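**Slides 4 to 6: the Voteck kit** (go slower than you did in April!)

Okay, my favorite part. Voteck comes from Sipos, and it's a wrist camera, a gripper and the Landiler software that ties them together. We've had ours since April and I still get a kick out of switching it on. Setup is 3 cables and one login. Pass the spare gripper around the front row while you talk.

Books are a great test, by the way. They're thin, they're packed side by side, and every spine is a different color. We've logged 900 shelf runs so far.
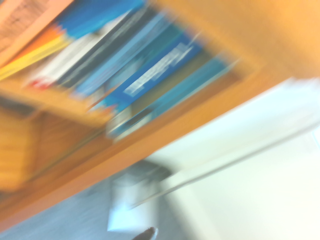 Does the kit work with arms from other makers?

Any arm that takes the Eta mounting plate will do, and the plate comes in the box.

Things I'd still like fixed: the manual (127 pages, no index) and the fan, which you can hear from the hallway. Mention both, people ask.

Then storage. Landiler keeps the last 1,000 clips and drops the oldest after that, so export on Fridays. Click to slide 7, and if the demo laptop is awake, show the export screen live.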